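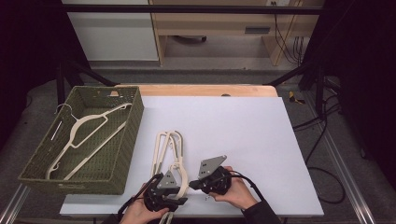 Why does a two-finger gripper pick up several clothes hangers when you only want one?

The hangers nest. Their shoulder bars lie flat against each other and the hooks interlock, so any finger that closes on the outside of a bundle will hold whatever is between the pads. Separate the hangers first, then grip.

Multiple picks are the fault we get asked about most on the laundry sorting bench, and most of the letters blame the motor. The motor is rarely at fault. The notes that follow come from the hanger job at our Pastham workshop, where the Pimalano gripper log reached 2,887 picks before we stopped it and went through the failures one by one.

What went wrong

The gripper closed on a bundle, lifted, and let part of the bundle go on the way to the basket. In most cases the loose hangers fell back on the table. In 2 cases a falling hook caught a cable loop and pulled the plug half out of its socket. The fingers stayed shut with no power to the release, and the person on the bench tried to prise them open by hand. That is the wrong response. Nobody was hurt, but a pad that frees itself under spring load can trap a fingertip against the housing.

If the fingers jam shut

Switch off at the wall before touching the fingers. Pulling the data lead does not cut the power.

Wait for the status light to go out. On the older Jindell supply this takes longer than you would expect.

Support the load with your other hand under the hangers, well clear of the pads. Turn the manual release a little at a time until the load comes away.

Do not use a screwdriver between the pads. It marks the rubber, and a marked pad will slip on smooth plastic from then on.

Before switching back on, check that the fingers move freely through their full travel and that no hook is still caught behind the housing.

Keeping hangers apart

Fan the stack before you start. A small gap between hooks is enough for one finger to enter.

Turn all the hooks the same way. A single reversed hanger will lock the two on either side of it.

Take from the end of the stack. Picks from the middle gave us most of the double lifts - the rest came from hangers with a notch that had snagged on the next bar.

Take hangers with trouser hooks or notches out and sort them last, by themselves.

If two come up together, lower them to the table and open the fingers there. Shaking the gripper works now and then, and it is also how hooks end up in cables.

Cables

Route cables behind the hand and tie them to the housing with a short loop of slack. Too little slack strains the connector when the fingers open; too much gives a hook something to catch. We now tie at two points on each side.

Coil any spare length and keep it out from under your feet. A hook-and-loop strap is better than tape, which leaves glue on the sleeve and collects fluff. 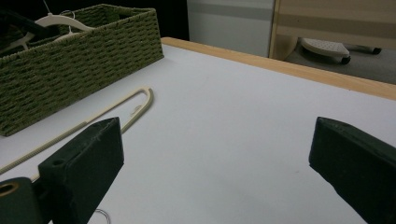
Fingers apart over the table, basket to the rear.

Basket placing

Put the basket close enough that the load travels low. A hanger released high up will bounce off the rim, and an open weave will catch the tip of a hook. Lower it in until the bar touches, then open the fingers slowly.

Do not let hangers cross in the basket if they have to come out again by gripper. If they only need to be carried away, it makes no difference.

Clear the table of single hangers before starting the next stack. A thin hook lying flat is easily missed, and a finger coming down on one will tip sideways and load the bearing badly.

Pads

Wipe the pads with a damp cloth and let them dry. Solvent hardens them.

Inspect the pads at every 2,000 picks, or earlier if hangers begin to rotate in the grip. We changed ours in August after finding a shiny strip down one side, and the rotation stopped the same afternoon.

Grip force

More force does not cure a double lift. We ran the Krishnan controller at full force for a morning and dropped fewer hangers, but we lifted more bundles and cracked one bar. The setting is now 70 per cent. Thin plastic hangers may need less - reduce it in small steps until one slips, then go back up a step.

Write the setting on a label and stick it to the controller. Ours had been changed twice with no note made, and a good part of the fault log could not be used as a result.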